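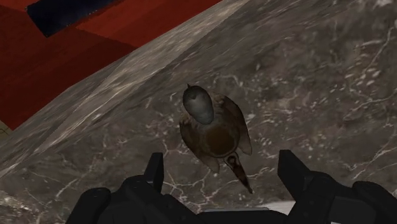
Haltdale Household Methods Group
Minutes of the regular meeting, May 16, 2026

Present: Gülizar Değirmenci (chair), Américo Moreira, Tobiloba Danladi, Hacer Tatlı
Apologies: Ozan Bayram (sent written comments, read out under item 3)
Minutes taken by Tobiloba Danladi

1. Minutes of the last meeting

Approved with one correction. Under item 5 the word "dishwasher" should read "dish rack." The group has not looked at dishwasher loading and does not plan to this year.

2. Tidying small objects: simulation work

Américo reported on the pick-and-place runs. The task is the same as before: a small object lies on a hard surface, a two-fingered gripper picks it up, and the object goes into a bin. The set now includes animal figures, the duck among them, along with the blocks and cups used earlier.

Over the reporting period 400 attempts were run on the figures. Blocks and cups were left out because they have their own table in the shared folder. Of the 400, 32 ended with the object dropped between pickup and bin. A further 11 were stopped by hand when the arm pushed the object toward the edge of the slab and kept going. The rest reached the bin.

Hacer asked whether reaching the bin counts as a success if the object bounces out again. Américo said it does in the current scoring. Hacer said a parent picking up toys would not score it that way. It was agreed to change the rule so that the object must be in the bin when the arm has gone back to its start position. Old runs will be rescored where the logs allow it.

Gülizar asked what goes wrong with the figures that does not go wrong with blocks. Américo said a block has flat sides and the fingers can close on any two of them. A figure with a domed head, a wide body and a narrow tail gives a different grip depending on where the fingers come down. Grips at the tail are the weakest. The planner still picks them too often when the tail is the closest part to the gripper. He has a change in mind that scores the grip before closing and has not tested it.

Tobiloba asked about the marble texture, as veins in the stone had been mistaken for objects in April. Américo said this has not come up with the figures. He would like to leave the marble in, as plenty of kitchens have counters with a busy pattern.

3. Simulation and real rooms

Ozan's comments were read out. In short, he thinks the group is spending too long on simulated surfaces and that the numbers under item 2 say very little about a real house. Real toys are sticky, have hair on them, or are half under a sofa. He asks that no figure from the simulation be used in the public summary unless the word "simulated" is in the same sentence.

Gülizar agreed with the last point and so did the others. Américo said he did not disagree with the rest but that a dropped object costs nothing in simulation, and the group has one real arm and limited hours on it. Hacer said both could be true and asked for a date when the real arm would be tried on the same figures. Américo could not give a date. The Lisura arm is waiting for a wrist part and the supplier has not confirmed delivery.

Agreed: the public summary will follow Ozan's wording rule. The real-arm trial stays on the agenda until it is done.

4. Shop-floor visit to Aydoğan

Hacer and Tobiloba visited the Aydoğan packing floor. The firm wants to know if sorting returned items into trays can be handed to a machine. Four people do this work now. Returns come in mixed: boxed goods, loose parts, and things put back in the wrong bag.

Their view after the visit is that boxed goods could be sorted by machine today and that the loose parts could not. The people on the line spend most of their time on the loose parts, so a machine for the boxes alone would save less than the firm hopes. The line supervisor had already come to the same opinion.

Hacer noted that the staff were asked what they would hand over first if they could. Most named carrying full trays to the far wall. This was not in the firm's request. Gülizar asked that it go in the report to Aydoğan near the front.

5. Towel folding

No progress. The Serkex software license ran out and the renewal was sent to an old address. Gülizar will deal with it. Tobiloba said the last folding results were not good enough to be missed: one hand towel took longer than a person needs for a full basket, and the corners did not meet.

6. Public summary: "Can machines do chores yet?"

Hacer's draft was discussed. The group accepted the main statement, that a machine can do some single steps of a chore under set conditions and that a whole chore in an ordinary home still needs a person. Américo asked for the word "yet" to be taken out of the second paragraph, where it appears three times. Gülizar wanted a plain list of what has been tested and what has not. Vacuuming is to be left out, as the group has never worked on it.

7. Other business

The key to the storage room is missing. Anyone who has it should return it to Gülizar.

Actions

Américo: change the scoring rule, rescore old runs, test the grip change on the figures, chase the wrist part.
Hacer: revise the summary and send it around before the next meeting.
Hacer and Tobiloba: write the Aydoğan report.
Gülizar: renew the Serkex license.
Ozan: check the revised summary for the wording rule.

The date of the next meeting will be sent by email once the room is booked.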